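## Unit 3: Clearing a table (Taheri)

Read before the session. Shirazi's chapter on surfaces is optional, and reads like it.

A table collects whatever has no better place to be. Start by sorting what's on it into things that hold and things that get held. Bowls and dishes are the first kind. Bottles, tubes and anything flat are the second, however firmly they seem to have settled in.
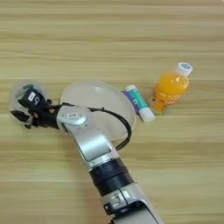
Small dishes go inside larger ones, and drinks stay upright and away from paper – Ardalan Shahbazi's notes from July are still orange. Flat items come last. They hide behind everything else and are usually the thing you were looking for.

**For next time:** clear one table at home and write up your order of work, 300 words. Last year's longest ran to 329 and included a grievance about a roommate. Leave the roommate out.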